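Prostine Anti-Static Cleaning Cloths, Case of 957

Item no. 1628
Sold by Gulstead Workshop Supply

Prostine cloths are a dry, low-lint wipe for benches, cases, screens and small parts. They are made for repair counters, school computer rooms and anyone who opens up equipment that has been sitting under a desk for years. The cloth is a plain white knit with sealed edges, so it does not shed threads on screw heads and sharp metal corners.

Each cloth is 9 inches square. They come flat, in resealable sleeves of 33, with 29 sleeves to the case. Keep the sleeve closed between uses. An open stack picks up dust from the room and passes it on to whatever you wipe next.

How to use them

Shut the equipment down and unplug it before you open it. Blow or brush out heavy dust first, then use the cloth for what is left on flat surfaces: the inside of the side panel, the floor of the case, the top of the power supply, drive caddies and the outside of drives. Fold the cloth in four and turn to a clean face when one gets gray.

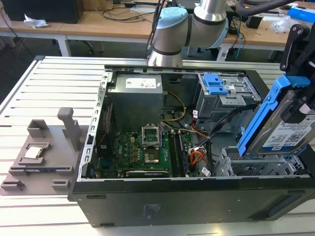 Desktop tower on its side with the side panel off and the CPU socket open.

Do not wipe inside an open CPU socket. The contacts bend easily and any cloth, including this one, can catch on them. Keep the socket covered while you clean the rest of the case. The same goes for empty memory slots and the gold edge of a card, which should be cleaned by the method the manufacturer gives.

For old thermal paste, dampen one corner with isopropyl alcohol and work from the outside of the chip toward the middle. Throw that cloth away afterward. Paste does not wash out.

Washing

Cloths used dry can be washed up to 2 times in warm water with a mild detergent. No bleach and no fabric softener. Softener leaves a film that smears on glass and reduces the anti-static finish. Hang to dry. After the second wash, use them for floors and shelves.

Ordering

Orders placed before noon leave our Rirstead warehouse the same day. Others ship within 48 hours. Single sleeves are sold under a separate item number. The Chaudhry wall dispenser fits the sleeve as packed and is sold without screws. Unopened sleeves can be returned for a refund. The pack size changed in September, so please check your standing order.

Comments

Laurinda Pacheco
We go through about a sleeve a week. Good on monitors, a little thin for scrubbing. I wish the case had a handle.

Adeel Tarar
Does the dispenser take the old sleeves too? We still have a shelf of them.

Gulstead Workshop Supply
Yes, but pull the cardboard insert out first.

Get price changes and new items by email. Enter your address to join our newsletter.

Contact us | Shipping and returns | © 2019 Gulstead Workshop Supply | Back to top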